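**Ex-mayor got heckled at a restaurant, the clip is everywhere, and I'm the one who shared it. Do I take it down?**

posted by Myrto Triantafyllou, 15th September

Hi all, long-time reader of this board and I think this is my second post ever. I run a little neighborhood page for Brurton (371 followers it is not, we have 2113, which still amazes me!) and I've gotten myself into a bit of a knot.
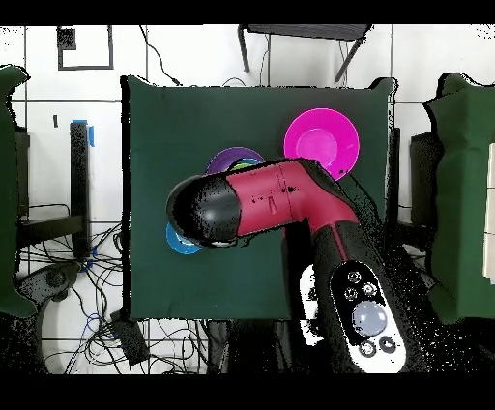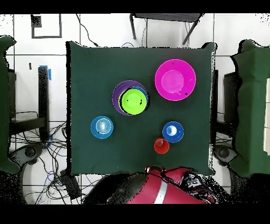 Is it okay to keep up a video of a former mayor being yelled at while he was out to dinner?

It depends mostly on where it was filmed and what you wrote next to it. A clip shot from a public sidewalk is usually fine to share, and a caption that accuses him of a crime is where people get into trouble.

That's the short version my cousin gave me and she did one year of law school, so I'm hoping for more than that from you folks.

The longer story: our old mayor left office in January after that whole mess over the parking contract with Cesness. No charges, nothing in court, just a lot of angry meetings and an audit that most people read two pages of. Then last week a woman spotted him coming out of a restaurant with his girlfriend and let him have it. "Crook," "give us our money back," all of that. He kept walking. The girlfriend turned around and said something you can't really hear. Somebody sent me the clip and I put it up with the caption "Well, he had it coming."

Within a day it had 370 comments. I'd say half are cheering the woman on and the other half are telling me I should be ashamed, that a man can't eat his dinner in peace, that the girlfriend never ran for anything. And I kind of agree with both?? I read them all (bad idea, it was past one in the morning) and some of the stuff about her looks is just ugly. Now her sister has messaged me asking me to remove it. She was polite about it, which makes it worse.

So do I delete, or leave it and clean up the comments? And does the caption matter as much as my cousin says?

---

**Güven Ağca**

I moderated the comments at a small-town paper for a long time, so this is from that side of things and not from a lawyer.

The caption is the part I'd change tonight. "He had it coming" is your opinion and you're allowed to have it, but it set the mood for everything under it. People take their cue from the first line. Swap it for something flat: what happened, when, outside which restaurant, and one sentence saying he hasn't been charged with anything. Then add a note that you edited it. Don't do it quietly, somebody will have a screenshot and they'll make a bigger deal out of that than the original.

As for the video itself, I'd keep it. He was mayor, the contract is still being argued over, and a resident yelling at him about it is local news, even if it's not very dignified local news. What I would do is blur the girlfriend. She isn't the story. Most free phone editors can do it, it just takes some fiddling when a person is walking.

Then comments. Remove anything about her body, her age, her family, or where either of them lives. Leave the rude stuff about his record, even the stuff you can't stand. When we had a thread like this one (a councilman and a boat, don't ask) I took down 171 comments out of a much bigger pile, and I pinned a note on top saying what I was removing and why. Got called a censor for a week and then everybody moved on to the school budget.

And write back to the sister! Even if you don't do exactly what she asked. Tell her what you changed. I've found people calm down a lot when they can see somebody read their message.

One thing I'm not sure about is if he was filmed inside the restaurant or out on the street. You say "coming out of," so if there's a bit at the start from inside, trim it. Restaurants can have their own rules and you don't need that headache too.

---

**Milan Timmermans**

Leave it up. He's a politician. If he didn't want people mad at him he could have read the Cesness contract before signing it.

---

**Sun-ja Joo**

I don't agree with Milan, sorry. He WAS a politician. I voted against him both times and I still didn't enjoy watching it.

Myrto, I'd take it down and put up a post with a link to the audit, and let people argue about that. I know it won't get anywhere near the same number of comments. My own page over in Koo did something like this after the water rates fight and we lost 262 followers, mostly people I'd never seen at a meeting.

If you do keep it, I'm with Güven on blurring her. Also turn off sharing while you clean up the thread, so you're only dealing with one copy of the mess at a time.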